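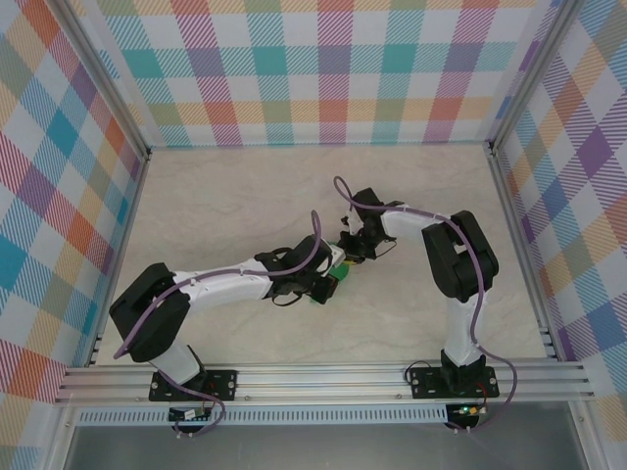
Do you need special paper to practice folding? Plain colored sheets are fine, as long as the edges are cut straight.

I started folding again this July, mostly in the evenings. My first pack was from Narance and had 20 sheets in it. I used up the green ones first – I like green.
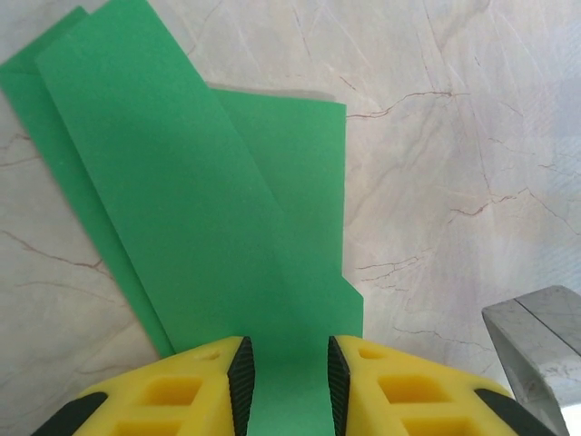 The step I get wrong most is the second fold. If the layers drift even a little, the error shows up at every crease after that. I now press the middle first and work out to the ends.

A hard, flat surface helps too. I tried it on the couch for three nights and every piece came out crooked. 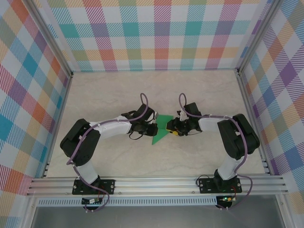
Next I want to try the thicker paper from Kevden. It costs more, so I'll finish this pack first.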